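Home | Checklists | Inspections | Contact

Levdale Annex — Fire and Exit Walkthrough, January 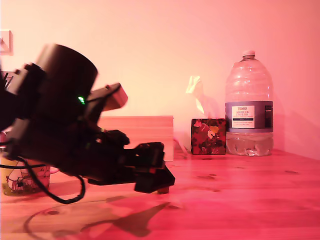

Started at the Closament Street side, went clockwise. Same list as last time plus the two items Hinojosa Insurance asked for. OK / FIX / WATCH.

1. Front doors open fully, no key needed from inside — OK
Left one drags a bit on the mat. Trim the mat.

2. Exit signs lit — FIX
Back stair sign is out. Tried the test button, nothing. Battery probably, order two.

3. Emergency lights, 30 second test — written up wrong on the old sheet, we hold the button 40 seconds now. All stayed on. OK

4. Extinguishers — WATCH
Gauges all in green. Tag on number 26 is unreadable, water got to it. Florkum does the yearly service, ask them for a new tag when they come.

5. Hallway clear, full width — FIX
Folding chairs stacked by the restrooms again. Moved them myself. They need a real spot, the closet under the stairs is NOT it, see 6.

6. Under stairs — FIX
Paint cans, a box of old curtains. All of it has to go. Second time on this list.

7. Electrical panel, three feet clear in front — OK
Door latches now. Breaker labels still half pencil.

8. Extension cords — WATCH
One run under the rug in room 253. Pulled it out, taped the cord along the wall for now. Needs an outlet on that side — get a price.

9. Smoke alarms — OK
All sounded. Upstairs one is quieter then the rest, swap it if there's a spare.

10. Occupancy sign posted (Hinojosa item) — FIX
Says 200 but it's behind the coat rack where no one can read it. Move it to the left of the double doors.

11. Handrails tight (Hinojosa item) — OK on the front steps. Back rail wiggles at the bottom bracket, longer screws should do it.

12. Outside path from rear exit — WATCH
Ice at the downspout. Salted. Gutter is dumping right onto the walk, needs an elbow and a lenght of pipe.

Fix items first, 2 and 6 before anything else gets booked upstairs. Copy of this goes in the red binder by the panel.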